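Packing for a week of forts, wrecks and wet museums

I've been dragging myself round coastal batteries and naval museums for years now, usually in February when the rooms are cheap and the wind is horrible, and I've finally got the kitchen-table side of it sorted. So, a few tips from my house to yours!

Start with the boots. Wax them two nights before you go and leave them well away from the radiator. I stuff mine with newspaper and change it at bedtime. Porridge oats in an old sock will do for the smell, if you've got to that stage (I have).

Flasks next. A spoonful of bicarb, hot water up to the neck, leave it overnight with the lid off. Rinse it twice. Then fill it with boiling water for ten minutes before the tea goes in — my old Fagerlund stays drinkable till gone three if I do that, even up on the Soddale battery with no shelter at all.

For the food, I make a flat fruit loaf, 200 g of dried fruit to 200 g of flour, soaked in cold tea the night before. It slices thin, doesn't mind being sat on and keeps all week in greaseproof. 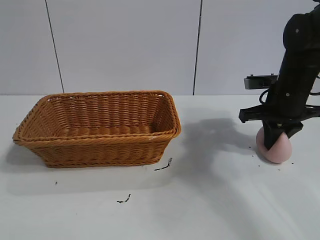
How do you dry a guidebook that's been rained on?

Stand it on end with the pages fanned, slip kitchen roll in every few leaves, and swap the paper each hour until it stops coming out damp. After that it goes flat under something heavy for a couple of days. Glossy pages want separating straight away or they'll stick for good. I lost most of a lovely chapter on seventeenth-century gun carriages that way and I'm still cross.

Maps I fold inside out, so the bit I'm walking is on top, and they live in a freezer bag. Pencil for notes, always, as biro gives up in drizzle.

Oh, and salt on your glasses and binoculars — rinse it off with plain water before you go anywhere near them with a cloth. I scratched a good pair at Penura one Saturday by being impatient.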